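Visit report: Rostidik spray and closure works, open day, Oct 11, 2026

Rostidik opens its filling and closure works to trade visitors once a year. The tour covers moulding, trigger assembly, filling, leak testing and the returns bench. I attended for the group that buys refillable cleaning products for schools and clinics, and these notes are for members who could not get a place. Prices were not discussed on the tour and are not covered.

Arrival and safety briefing

Parking is behind the resin store, and the entrance is on the side facing the canal. The signs from the main road still point to the old gate. Visitors are issued with a hair net, shoe covers and clear glasses. Rings and watches come off before the moulding hall. The briefing was given by Zinash Tamiru, who runs the assembly section and led the morning group. It was short and mostly concerned forklift routes.

Moulding hall

Bottle bodies are blow moulded on site in polyethylene. Trigger parts are injection moulded in polypropylene, apart from the spring and the ball in the valve, which are bought in. The machines for the bodies stand along the north wall, with regrind hoppers between them. Trimmed waste goes straight back into the hopper for the same colour. Mixed waste is sold.

Wall thickness is checked at the shoulder and the heel of the bottle, where the plastic stretches most. The operator cuts a sample in half and measures it with a hand gauge. A bottle with a thin heel will pass a leak test on the day and split months later if it is dropped on its base. I asked whether the cut samples were kept. They are held for the length of the shift and then reground.

The hall is loud. Questions are better saved for the corridor.

Trigger assembly

A trigger head looks simple from outside. The one in current production at Rostidik has a body, a shroud, a lever, a piston, a spring, an inlet valve, a nozzle, a collar, a gasket and a dip tube. Assembly is done on a rotary table. Each station adds a part and the next station checks it is there.

The dip tube is cut to length at the last station. The cut is made at a slant so the tube cannot seal itself against the floor of the bottle. Tube length has to suit the bottle, so a head bought for one size cannot safely be moved to a taller one. Members who keep spare heads should mark them by bottle size. We have had complaints of heads "giving up" with product still in the bottle, and I suspect many of them come down to short tubes.

The collar thread was also discussed. Rostidik makes two neck finishes that look alike and will start on each other's threads. They do not seal. The newer collar carries a small raised bar on its skirt, which can be felt with a thumbnail.

Filling line

Filling is by weight. Empty bottles are tared, filled and weighed again, and anything outside the limits is pushed off to a side lane. Foaming products are filled from below the surface, with the nozzle rising as the level rises. Thin products are filled from the top.

The line was running Vimel, a descaler sold in bottles of 400 ml. It is an acid product, and the filling area has its own drain and eyewash. Changeover from an alkaline product requires a full rinse, and the rinse water is tested before the next batch is let through. Two changeovers a week is normal. The planner tries to keep acids together.

Labels go on after filling. Wrap labels are preferred for refillable bottles, as a single patch tends to lift at the corner after repeated handling. The adhesive is chosen to survive a dishwasher but come off in the recycler's hot wash. These two aims pull against each other, and the present grade is described as a compromise.

Leak testing and shelf ageing

Samples from each batch are stored upright, inverted and on their sides. The side position finds the most faults, because the liquid sits against both the vent and the collar gasket. Warm storage is used to speed up ageing of the gasket.

Trigger life is tested on a bench rig that pulls the lever at a fixed rate. Output is weighed at the start and at set points through the run. The usual failure is a worn piston lip, which shows as a dribble from the nozzle at the end of each stroke. Delia Ciobanu, who looks after the test room, recommended pumping clean water through any head that will be stored between terms. Dried product on the piston lip does more harm than use.

Returns and sorting

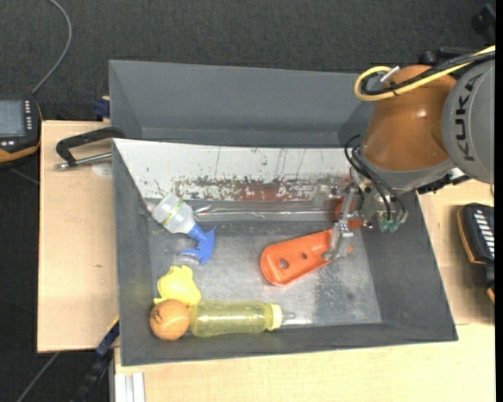 Refill trial

The last stop was a talk on the refill trial with Urbańczyk, the distributor. Concentrate is delivered in pouches and made up on site in the original bottles. The trial began in July. A full set of results was not available, but these points were given:

Bottles fared better than heads. Replacement heads will be sold separately from next season.
Printed fill lines were often ignored. A moulded line is being tried.
Washing bottles above the stated temperature distorted the neck, after which the collar would not seal.

There was a display of other container makers by the exit, including Uvulness, who make wide-neck jars. I did not have time to look at it properly.

Practical notes

The tour lasts most of the morning and involves two flights of metal stairs. There is a lift, but it has to be asked for at reception. Photography is allowed except in the moulding hall. Tea is provided and lunch is not. Places for next year are offered first to account holders, and the data sheets for the current trigger heads can be had from the sales office on request.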